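Clesura Bench Cell
From the Lotgate Handbook of Small Automation
By the Bautista Workshop staff, 9/17/19
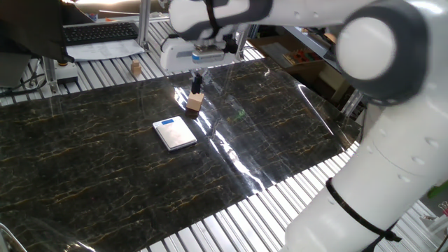 How often does the Clesura cell need its gripper checked?
The gripper is checked after every 12 hours of running, and once more whenever the arm has been moved to a new table.

The Clesura bench cell is a single-arm setup for handling small parts, first put together at Skirninby and still looked after there. Setting it up is a friendly, unhurried job. The slatted table is leveled first, then the arm is bolted down and its cable tied along the lower segment with enough slack for a full turn. A wooden block makes a good first test piece, being light and cheap to replace. The arm is left to warm up for 60 minutes before the fingers are lined up, and the wrist bolts are gone over again each July.

Contact the Handbook desk | © Lotgate | Back to top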